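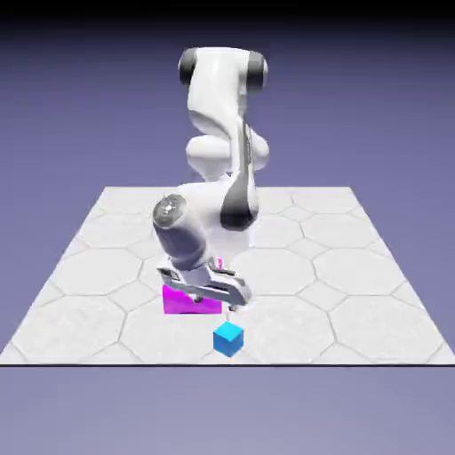
Settling in with a mug of tea for a long one tonight, because three different people have asked me this month whether they should hold off on hiring and wait for the machines. So, a thread about chores, and about who (or what) can do them yet. (1)

A little background for the new folks. I ran the packing room at Tully for years, the kitchenware place, and these days I go into small shops and help them sort out how the work moves from the door to the shelf to the box. I fold a lot of cardboard. I also read robot papers at night, which my family puts up with very kindly. (2)

The thing I try to get across first is how much of a chore is really picking something up and putting it down somewhere else. Dishes, laundry, toys, returns, restocking. You take that away and there's hardly a chore left! So when the research people spend months on an arm and a couple of colored blocks, I don't laugh at them. That's the heart of the whole business. (3)

In a simulator, an arm can practice that all night long. A block never gets greasy unless you ask for it to be greasy. You can put everything back where it started in no time and go again. Ondico, a small outfit I've been following, posted their numbers in August: 2,713 practice grasps in simulation before they let the real arm touch a thing. (4)

And then the real arm met a real sponge, bless it. Sponges squash. They stick to the sink. The arm pinched, lifted, and the sponge stayed home. I felt for them, I truly did, because I once trained a very bright young person who had exactly the same trouble with bubble mailers. (5)

Shape matters more than you'd think, too. A little cube you can grab from any side and you're fine. A wide flat slab is another story, and you have to think about which way your fingers are turned before you go down for it. You and I do that without noticing, every time we pick up a book or a bar of soap. (6)

Okay, shop floor. This is where I'm most hopeful. If your boxes come in 2 sizes and they arrive at the same spot on the same table, there are machines that will move them for you today and do it well. I've stood next to one at Zarnora during the afternoon rush and it just kept going — steady as a metronome — while the rest of us were hunting for the tape gun. (7)

But look at what the people around it were doing. One was cutting shrink wrap. One was turning the odd-shaped parcels so the label faced up. Somebody had to fish out a padded envelope that had slid under another one. The machine had the lifting, and the people had everything that made the lifting possible. I don't say that to be gloomy, it took a real load off their backs and they were glad of it. (8)

Home is harder. My kitchen counter at six in the evening has mail on it, half an onion, a phone charger and usually a lid that belongs to nothing I own. Every one of those wants a different grip and goes to a different place, and the onion goes to one place if it's fresh and another if it isn't. (9)

Funonel has a tidying arm they've been showing around, and I got to watch it for an afternoon. It put wooden blocks in a bin beautifully. I asked if we could try socks. The folks there were very gracious about it and we tried socks. It got 2 of them, and I clapped, and then it spent a good long while on the third. (10)

Would I buy one for my house? Not this year. I'd want to hand it a laundry basket with 100 things in it, walk off to make supper, and come back to find it empty with nothing on the floor. When somebody shows me that in an ordinary house, with the dog underfoot, I'll get my wallet out. (11)

For the shop owners who asked: if the job is the same few shapes, in the same spot, all day, go get a quote. If the job is "deal with whatever comes through the door," hire the person, and buy them a good cart and a decent floor mat while you're at it. Plenty of places could do both. (12)

And if you try something, please write and tell me how it went, especially the parts that went badly. I'd love to hear from anyone who's had luck with soft packages. Pillows, bagged shirts, that sort of thing. I've got a client drowning in pillows and I'm running low on ideas. (13)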